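The Slow Pleasures of Drirnness

I came to Drirnness the way I come to most games these days, which is late at night with a mug of tea going cold beside the keyboard and a promise to myself that I'd be in bed by eleven. I was not in bed by eleven. I was rowing a small boat across a foggy lake, trying to remember which of the bells I'd heard first, and having a lovely time.

If you haven't met it yet, Drirnness is a puzzle game about sound. You play a piano tuner (retired, a bit grumpy, never named) who has been called out to a string of islands where everything has slipped out of pitch. The gates hum, the wells hum, even the sheep hum a little, and your job is to wander about with a tuning fork and put them right. 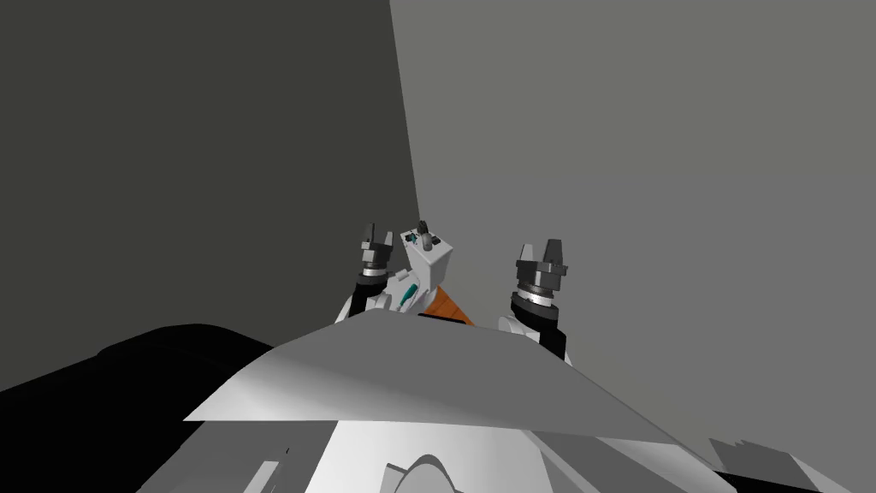 The first island eases you in. You strike the fork, you listen, you turn a wheel until the note in the stone matches the note in your hand, and a door swings open. By the third island you're carrying a chord around in your head while a waterfall tries to drown it out, and I'll admit I hummed out loud more than once, much to the disgust of my cat.

Greer Pringle wrote most of the music and designed nearly all of the puzzles, and she spent six years at it, the first two in evenings after work. "I kept making rooms that were clever and no fun," she told me over the phone on a Friday afternoon. "I threw out 60 of them. I still miss two or three."

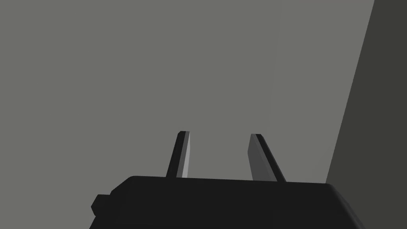 A world built from the ear outward

What's left after all that throwing out is a game that trusts you to pay attention. There's no map and hardly any text. Lutum, the biggest of the islands, took me the better part of a week, and I loved getting lost on it, especially in the orchard, where each tree drops its fruit on a different beat and you slowly realize that the whole hillside is keeping time.

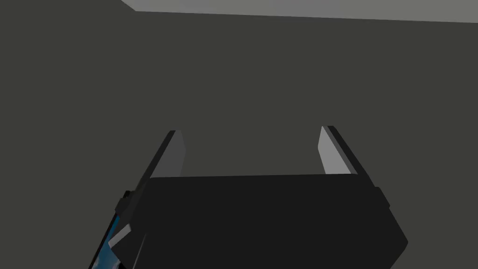 Pringle's partner on the project, Gayan Bhuiyan, handled the look of the thing, and he has a real gift for leaving stuff out. The islands are all big soft shapes and weather, with very little fuss on the surface, so that when something is meant to be noticed, you notice it. My favorite of his touches is the tuning fork itself, which you carry in front of you the whole game. Two upright fingers with a wide open gap between them, dark all over except for a lighter strip on each inner face, much like the gripper here, and it's surprising how much feeling he gets out of a shape that plain. It shivers when you're close to a note. It leans toward water. I got quite fond of it.

Bhuiyan told me he drew 190 versions before settling on that one, and that the earliest had a carved handle and a ribbon. I'm glad the ribbon went.

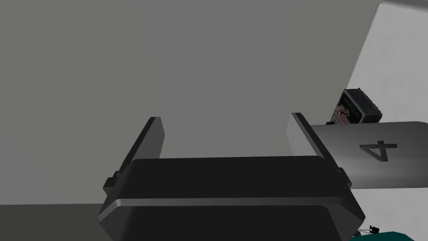 Now, a few grumbles, and they're small ones. The boat is slow, and there's one stretch near Disau where you have to cross the same bay four times to test a single idea. Players who have trouble telling pitches apart can switch on colored ripples, a kind and well-made option, but it's buried three menus deep and should be offered up front. And I'd have liked a way to write notes inside the game, as my desk is now covered in scraps of paper that say things like "goat = low, gate = lower."

Still, I finished it over a rainy stretch in May and went straight back to the first island to hear it again, knowing what I knew by then. The gates sounded different to me the second time. There are supposedly a few secret songs tucked away on Lutum for people who return with the full chord, and I've found one so far, behind the mill. I'm told to try the well next.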